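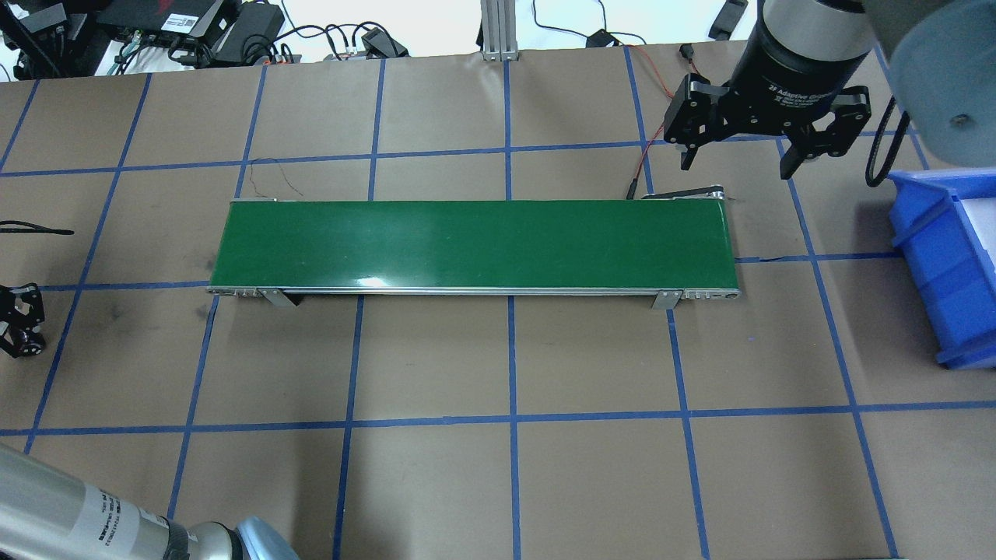 Riku Takagi read the first draft of this card and asked for the gripper settings to come before the results, as a finger that closes too early looks exactly like a bad controller in the logs. The order has been changed and the settings now come first.

Pludon Belt Pick: gripper and controller comparison

Contents

The set holds logs and head camera video from pick trials at a short green conveyor with an arm on each side. Two controllers were tried, Asmont and Stellow. Both ran on the same arms with the same grippers, and the only thing swapped between runs was the controller process.

Total: 900 trials. Failed trials are kept in.

Gripper settings

Both grippers are two-finger adaptive types with jointed fingers. Opening is set to full before every approach. Closing force is fixed at the second-lowest step. Close is triggered by the controller, never by the operator.

The fingers swing inward on an arc, so the tips drop slightly as they close. Stellow corrects for this in wrist height. Asmont does not, and its config has a fixed offset of 7 mm instead. If you change the fingers, change the offset too.

Table layout

The work table is covered in brown paper and marked into cells with blue painter's tape. Cell names run by row letter and column number, starting at the near left corner. Place targets in the logs use these names. The tape was put down by hand and the cells are only roughly square, so use the measured corner file (cells.csv) and don't compute positions from a single cell size.

The conveyor sits across the middle of the grid and covers part of it. Covered cells are listed in cells.csv with the flag "blocked".

Camera

One head camera, 20 frames per second, fixed exposure. Overhead light can leave a pale glare spot on the belt. Thin white parts get lost in it. Zofia Żak masked the spot for the detector runs; the mask is in the tools folder and is off by default.

Files

trials.csv — one row per trial, with controller, arm, target cell and outcome
joints/ — joint positions and gripper opening for both arms
video/ — head camera, one file per trial
cells.csv — measured cell corners
tools/ — glare mask, replay script

Results so far

Stellow had fewer dropped parts at the place step. Asmont was quicker to start its approach and did better when the belt stopped short. We have not split the results by arm yet, and Renata Witkowska thinks the left arm's calibration moved in September. Treat left arm place errors from that month with care.

Known problems

Gripper opening is logged late by 2 samples in the Asmont runs. The replay script fixes this, the raw files don't.

A few trials have outcome "unclear". Teodor Zieliński labeled these from video and left them that way where a finger hid the part.

Questions about the logs go to Henryk Kubiak.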